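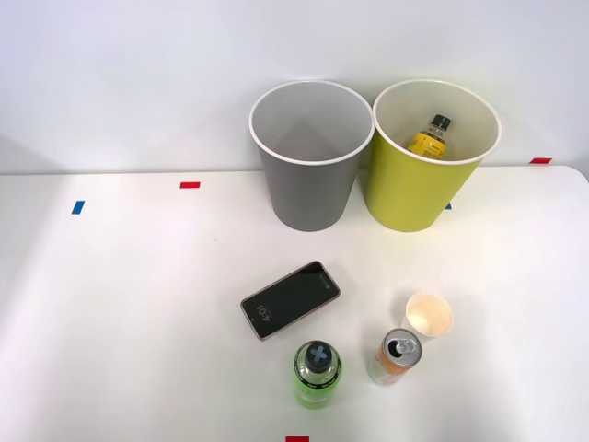 Arain Sorting Cell Rule Set
Tabletop layout and handling rules for one-arm sorting. Revision 4, maintained by Catrin Beddoe, Protden.

Layout
Mark reset positions with tape. Stand target containers at the back of the table.
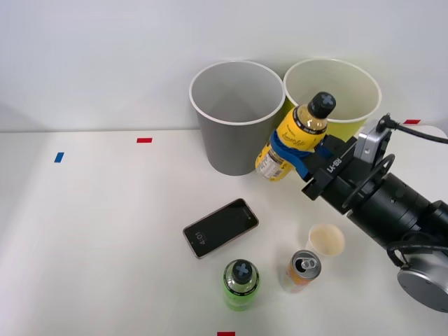

Bottle held at an angle by the gripper, cap end up.

Grip
Grip bottles at label height with both fingers in contact. Stop the cycle if a finger loses contact.

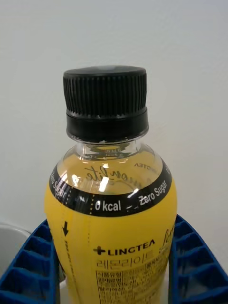 Log each stop with the item type and grip width. Pads are replaced after 283 cycles.

Supplied as a 20-page PDF. Part no. 86.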